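Ticket 3000: Round clear container, water left under center ring after washing
Product line: Lulix
Sold by: Kemano
Status: Closed
Opened: March

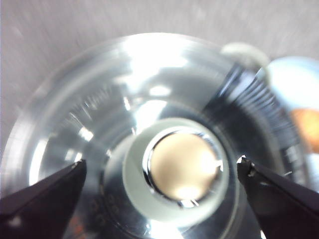
Attachment 1. Container from directly above, with the white center ring and the beige disk.

Customer report
I bought this container from the Kemano store and it was fine for the first few weeks. Now after every wash there is water somewhere around the white ring in the middle. I dry it with a towel and it looks dry, and then when I pick it up an hour later a few drops run out. It has started to smell stale. I wash it by hand with warm water and dish soap. It has never been in the dishwasher.

I have not tried to take the ring out. It feels solid and I don't want to crack anything. Is it supposed to come out? The paper that came with it only covers the warranty.

Reply from support
Thanks for the photo. We can see the white ring, the metal rim inside it and the beige disk inside that. There are two versions of this container. In one, the ring is fixed and should be left alone. In the other, it turns out for cleaning. They look the same from above, so we need the code molded into the clear material. We can make out some raised marks at the lower left, just inside the outer wall, but we can't read them in the photo.

Please tilt the container toward a window and send us the code. If it's hard to see, rub a little flour over the marks and wipe off the extra.

Customer
The flour worked. It ends in 8.

Reply from support
A code ending in 8 is the version with the removable ring. Please do the following:

Empty the container and set it on a folded towel.
Run warm water over the ring for 2 minutes.
Grip the white ring only and turn it counterclockwise. Don't pry at the metal rim or press on the disk.
Lift the ring out. The rim and disk come with it.
Wash both pieces with dish soap and a soft brush, rinse, and leave them apart to dry for 6 hours.
Put the ring back and turn it until it stops. Hand tight is enough.

If it won't move, stop there and write back. Please don't use pliers.

Customer
Didn't move on the first try. My hands kept slipping. I used a rubber jar opener and warmed it again and then it turned. There was a gray film underneath and a fair amount of water. I cleaned it with an old toothbrush and both pieces are drying on the rack overnight.

Customer
Back together now. I filled it, emptied it, wiped it dry and left it on its side on a paper towel. The paper stayed dry. The smell is mostly gone.

Reply from support
Good to hear. For the rest of the smell, soak the ring in water with a spoonful of baking soda, then rinse and dry as before. Taking the ring out once a month should keep the film from building up. We have asked for the cleaning steps to be added to the product page.

Closed by support. Cause: residue and trapped water under removable ring. No parts sent.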